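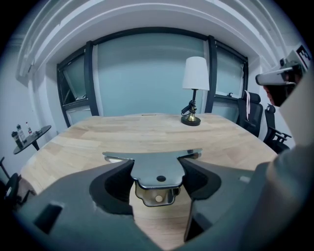
Small Fixes for a Big Wooden Table

I love a pale wood table, and a good table lamp makes it even better! The trouble is all the stuff that comes with it, so these are the little habits that keep mine nice to work at.

Tame the lamp cord first
Wind the extra length loosely around the stem and fasten it with a soft tie. Leave the switch where your fingers can find it. Then lift the lamp – don't drag it – whenever you wipe underneath. My friend Mio Sakai sticks felt under a metal base, and I've copied her ever since.

Get the cables off the floor
White cables on a dark floor show up like spaghetti. Unplug everything, untangle it, and run the lot along the wall in one bundle. Small power adapters go in a box with a lid. I do mine on Sunday and it takes 9 minutes! 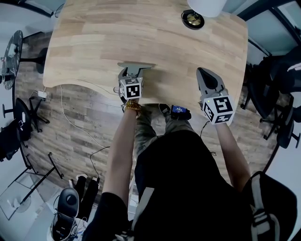

Wipe with the grain
A barely damp cloth, long strokes, then a dry one right behind it. Do the front edge too, where your forearms rest all day.

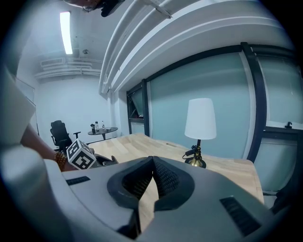

Bracelets and watches are worth taking off before you scrub, by the way – beads can leave tiny dents in soft wood. Crumbs in any slot or gap come out beautifully with a dry paintbrush.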